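Nedard Community Lending Shelf
Second progress report to the Gebremichael Fund
Prepared by Selamawit Gebretsadik, project coordinator, Forkton

Dear Manee Wattanapong,

You asked for something shorter than the first report, and without the appendix on shelving. I have done my best on both counts, though shelving does come up.

Where we are

The lending shelf opened to the public in May, one month behind the plan and two months ahead of what my own family predicted. We lend board games and jigsaw puzzles to households in Forkton and Wukcombe, free of charge, for up to 20 days. At the close of this reporting period we had 74 registered households against a target of 60. I would like to credit our outreach plan for this. Most new members say they came in to get out of the rain and found us next to the radiator.

The Wukcombe side has been slower. The bus was rerouted in the spring and now stops at the far end of the hill, so borrowing a large strategy game has become a form of exercise. We have started a drop-off at the Wukcombe post office counter, open until 4 p.m., and returns from that side have picked up. New loans have not. I suspect people there are still working through the rules of the games they already have.

Packaging

The grant included a line for replacement boxes, and I can report that it was not enough. Game boxes are made to survive one birthday and a closet. Ours go home in backpacks, bicycle baskets and, in one case, under a coat with a dog. Corners split first, then lids, and after that the small pieces begin their new lives under sofas across the county. We have moved the games with the worst boxes into plain cardboard and will print labels for them once the label printer and I are speaking again. 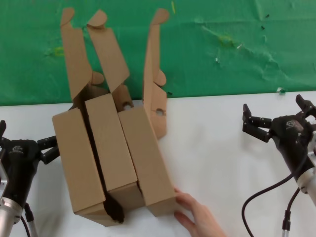
Brown cardboard boxes with their lids open.

Plain boxes have one drawback, which the first borrowers pointed out quickly: they all look alike. A family in Forkton took home what they thought was a trivia game and spent an evening with a farming simulation about turnips. They have since renewed it, so I am counting this as a success under Outcome 2, "trying something new."

Missing pieces

This was the part of the first report you marked with a question mark, so I will be plain. We lose pieces. Every game is checked when it comes back, against a card listing what should be inside, and the checking takes longer than the lending. The dice go first. We now buy them by the bag. Custom pieces are harder, and two games have been withdrawn until we can find replacements or somebody with the patience to carve a very small lighthouse.

Jigsaws are worse, since the only real test is to do the puzzle. Our checking group meets in the evening and has finished everything except a view of a harbor that is mostly sky. The group has asked for better lighting and softer chairs. I have passed on the request about the lighting.

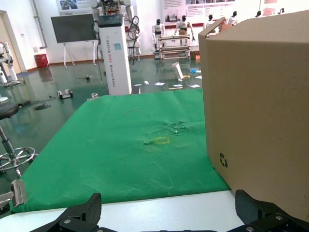
Rules are what put new players off, and the teaching evenings were meant to fix that. The first few did not. We began with a long explanation and lost half the room before anyone had touched a card. We now start playing right away and explain as we go, which leads to arguments, but the arguments are at least about the game. Table surface matters more than I expected, and I have been pricing cloths for the spring sessions. Cards are easier to pick up from cloth than from a bare top, though anything we buy will have to face facts: a bright green cloth spread on a white table looks cheerful enough, and it also shows every crease and scuff mark, to say nothing of a torn patch near the middle. I am now leaning toward a darker color and a heavier weave, and the budget revision reflects that.

Money

We are under on printing, over on boxes, and exactly on target for tea. I request permission to move the unspent printing money to packaging. The revised sheet is attached and fits on one page, as promised.

Next period

We plan to reopen talks with the Wukcombe school about an after-class club, replace the returns cart (it turns left only), and add a short shelf of two-player games, which are requested every week. I will also look into the bus.

The harbor puzzle should be finished by the next report. I make no promises about the sky.

With thanks,
Selamawit Gebretsadik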